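工单:仿真拣放任务,夹爪下降时偶发偏移
项目:Plendau 包装线单元改造
状态:已解决,继续观察
提交人:Golnar Safavi
提交日期:2019年10月8日

问题描述

我们在仿真里练新单元的拣放程序,准备给包装线的同事做培训用。程序跑起来很顺,可是连续运行时,夹爪有时会停在方块的一侧,手指碰到方块的边,然后报“抓取超时”。跑了 200 个循环,出现 5 次。单步执行时从来没复现过。

先说一句题外话:上早班的几位同事第一次自己改抓取点就改成了,大家特别兴奋!以前这种事要等 Akbari 的工程师过来,一等就是几天。所以这个问题我很想尽快弄清楚,别让他们刚建立起来的信心受影响。

环境

控制软件:Tidach 仿真包,八月装的那一版
任务:红色方块拣放,木纹桌面
速度倍率:67%
物理步长:默认

处理记录

1. 先怀疑基座坐标。把机械臂底座的安装位置和桌面坐标系重新对了一遍,数值一致,排除。

2. 把方块的摩擦系数调高,再跑一轮,照样报错。改回原值。

3. 早班的同事提醒我看日志里的时间戳(这个提醒太关键了!)。报错的几次,下降指令都发得比位置更新早。也就是说,机械臂用的是上一个循环的方块坐标。

4. 在“读取位置”和“下降”之间加了一个等待条件,确认坐标已更新才允许往下走。同时把接近高度抬高 2 厘米,给腕部留出修正的余地。

改完后重新跑,顺便核对了夹爪在桌面上方时的姿态,手腕朝下,前臂与桌面大致平行,一块红色方块在手指下方,另一块在靠前的桌面上。

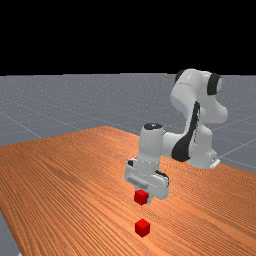

5. 用新程序再跑 200 个循环,没有超时。把速度倍率提到 100% 又跑了一轮,同样没有。Pavholm 那边的测试机也导入了同一份程序,结果一致。

原因

位置更新和运动指令分属两个线程,原程序没有做同步。单步执行时中间有停顿,坐标总能赶上,所以看不出问题。

对现场的影响

实机单元用的是同一套程序模板,已经把等待条件同步过去了。节拍会稍微变长,包装线反馈可以接受。

另外有个变化想记在工单里:这次排查有一半是操作员做的。他们原来整班站着搬箱子,现在会轮流坐下来看日志、调接近高度,还会争论哪个参数先动。有位老师傅说,腰没那么酸了,脑子倒是更累,但下班路上还在想怎么把路径再缩短一点。我听了真高兴!也有人担心以后岗位会减少,这件事我回答不了,已经转给车间主任,请他在下次班前会上正面说明。

遗留事项

培训手册第三节还写着旧的接近高度,需要更新。
“抓取超时”的提示太笼统,操作员希望能直接看到坐标的更新时间,已向 Tidach 提需求。
夜班还没有排上仿真练习的时间,请排班时预留。

跟进回复

手册已改好,新版放在共享盘的培训目录里,旧版请大家删掉。夜班的练习时间排在交接班之后,想先上手的可以直接找我要账号。工单保持打开,等实机跑满一个月再关。

Golnar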